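Is the Mokora PC assembly practice kit worth it for a two-finger gripper?

Asked in: Robot arms and cells

I run a small training lab and want an arm exercise that is closer to real work than pegs and blocks. Rodwood sells the Mokora practice kit, a 3D-printed mock motherboard plate with socket features, slot blocks and tabs, meant to be paired with real parts you already own. The listing is thin. It gives the plate size, says "suitable for most parallel grippers," and stops there.

What I need to know before I order:

Does the plate hold up to repeated contact, or do the raised features chip?
Can it be mounted vertically? My floor space is limited and I would like to bolt it to an extrusion wall.
Does it carry over to a real desktop case, or is it only useful on its own?
Is the wrist camera view good enough for the final approach, or do I need a second fixed camera?

My arm is a six-axis unit with an electric two-finger gripper. Payload is not a concern.

Answer 1 (accepted)

We have had the kit since April and run it most days. Taking your points in order.

Durability. The plate is better than I expected. After 2231 logged placement attempts the square pad has rounded slightly at one corner and nothing has broken off. The weak points are the two small tabs near the lower edge. If your force limit is set too high, a missed approach loads them sideways. We lowered the contact threshold to 50 percent of the default and have had no trouble with them. Rodwood sells replacement plates separately, but shipping from the Vomville warehouse was slow when I asked.

Mounting. Vertical works. The plate sits flat on a slatted aluminum panel and the kit hardware is adequate. Check it with a square after tightening, then check it again after the first day. Ours had moved enough to affect insertion. You will also need to re-teach your grasp, as a processor held for a horizontal socket is the wrong way around for a vertical one. We rotate the part 90 degrees at the wrist before the approach and do not change the grip after that.

Wrist camera shots from our setup, first with a processor in the fingers by the wall-mounted plate, then with a fingertip on the gray plastic inside a desktop case: 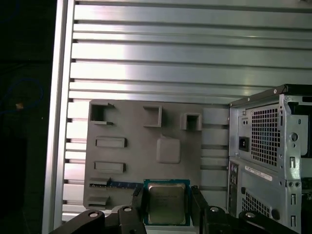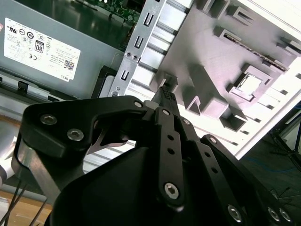 Carryover to a real case. Partial. The motions are the same but the clearances are not. On the wall you can come in from any side. In a case, the power supply and the sheet metal remove most of your approach angles, and the gripper linkages are wider than the fingertips, so they are what hits first. Build a collision model of your gripper with the linkages fully open, including screw heads. The model we downloaded left the screw heads out and we scraped a case edge on the second run. Slow down inside the case. We cap tool speed at a quarter of what we use on the wall.

Camera. The wrist view is enough for coarse approach and for confirming that a part is in the fingers. It is not enough for the last part of an insertion, where the gripper and the held part hide the target. We stop on force at that stage and do a short spiral search. A fixed side camera helps with debugging. I would not use it in the control loop unless you are prepared to recalibrate it every time someone bumps the stand.

Lighting matters more than the camera model. Bright sheet metal will wash out at the default exposure while the black parts of the gripper lose all detail. Lock exposure manually, and set it on the plate and not on the whole view. Gray plastic on bare aluminum is low contrast, so if you do edge detection, expect to tune it.

One complaint. The printed manual describes an older plate revision and the hole spacing in its drawing is wrong. Measure the part you received.

I would buy it again for training. I would not use it as an acceptance test for a production cell.

Answer 2

Look at the Negussie board before you decide. It is milled, so the surfaces are flatter and it does not creep under clamping. The drawback is that it has no memory slot feature, only sockets, and it costs 2 times as much. For repeatability measurements I prefer it. For general practice the Mokora plate covers more kinds of motion.

Also check your fingertips. Smooth fingers slip on the metal lid of a processor. Ridged tips or a thin rubber facing fixed that for us. Replace the rubber when it gets shiny.

Comment on Answer 2: Does the Negussie board use the same mounting pattern?

Reply: No. You need an adapter plate, or you drill your own.

Answer 3

Got mine Saturday, not mounted yet. Box was fine, one bolt missing. Will update.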